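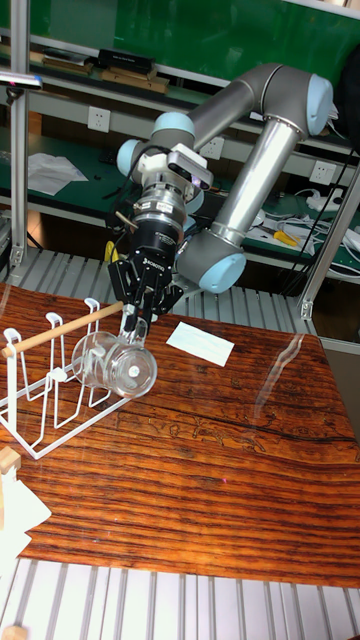 Zotcombe Community Board > House and Home > Tea going scummy since the water switch

gcowie
5/12/25
Anyone else on the Pukgate side getting a film on their tea? Brown skin on top, breaks up when you stir it. Glass mugs show it worst. Never had it before they switched our supply in July. Kettle descaled twice, no diffrence.

mudlark14
Yes. Same. Hard water now, it used to come off the moor. Squeeze of lemon clears it but then you've got lemon in your tea.

Tansy_B
Or put the milk in first

mudlark14
Milk has nothing to do with it, it's the calcium. You get it on black tea as well.

Tansy_B
Well mine's better milk first. Just saying what works in my house

oldpipes
Was a plumber here till 2012. Top end of Zotcombe has always been hard, you lot down the hill were spoilt. Get a jug filter, change the cartridge when it says and not six months later. Don't bother with those magnet things that clip on the pipe, total waste.

ferrypath
Disagree on the magnets, we've had one 2 years and the shower head stays clean.

oldpipes
Shower head stays clean because someone cleans it

ferrypath
I live on my own and I don't, so no.

gcowie
Can we stick to tea please. Jug filter, which one? Ayala is on offer at the co-op, Cikum looks sturdier but the cartridges cost a bomb

hallgate_jen
Had the Ayala. Lid falls off when you pour, otherwise fine. Tea came out clear, bit stronger too so I leave the bag in less

mudlark14
What about a proper softener under the sink? Neighbour was quoted roughly 1000 fitted.

oldpipes
For tea? No. And you'd want a separate tap for drinking off the unsoftened side, so your back where you started.

Tansy_B
Milk first costs nothing

gcowie
Got the Ayala. Two mugs so far, no film on either. Lid does fall off. Greer

ferrypath
Hold it on with your thumb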